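Kit de teleoperação Motard: avaliação após 60 demonstrações

O Motard é um conjunto líder-seguidor com pinça paralela e câmera no punho, vendido pela Dralstead. Testamos em uma única tarefa: levar um processador entre o painel de apoio e o soquete de um desktop. A montagem levou 15 minutos, sem contar a calibração.
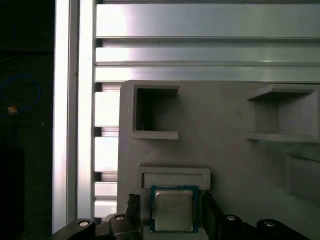 O braço líder é leve e tem pouca folga nas juntas. A resposta em translação é previsível; em rotação fina do punho, o operador precisa reduzir a escala. A fenda do painel deixa isso claro: com o processador em pé entre os dedos, alinhar a borda superior ao lábio da abertura exige correções mínimas, e o modo padrão passa do ponto. Com a escala em 7, o problema diminui bastante.

A ausência de retorno de força é a principal limitação. O contato com o soquete só se percebe pela imagem — e o atraso, por volta de 100 ms na nossa rede, atrapalha.

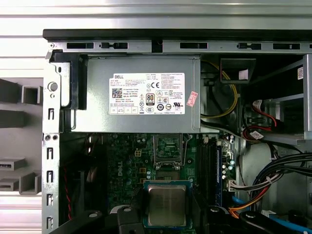

O modo de condução manual compensa em parte. Com os freios liberados, guia-se o braço diretamente até a posição, e o registro de juntas sai mais limpo. Em contrapartida, o corpo do operador restringe o acesso ao gabinete.

O software Rultport grava vídeo e trajetória no mesmo arquivo. O corte de episódios é rápido, mas falta desfazer a última marcação.
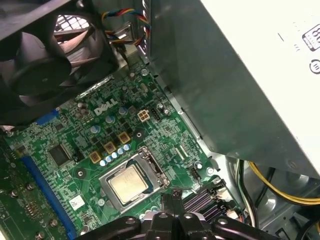
A exportação funcionou sem perdas. A documentação ainda descreve a versão de outubro e omite os parâmetros de filtro.

Recomendado para tarefas de encaixe com operador treinado. Para inserção com força controlada, o Kermani continua melhor, embora mais caro.
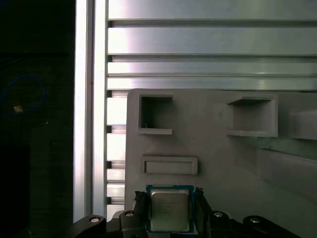 Processador preso entre os dedos da pinça, diante do painel cinza.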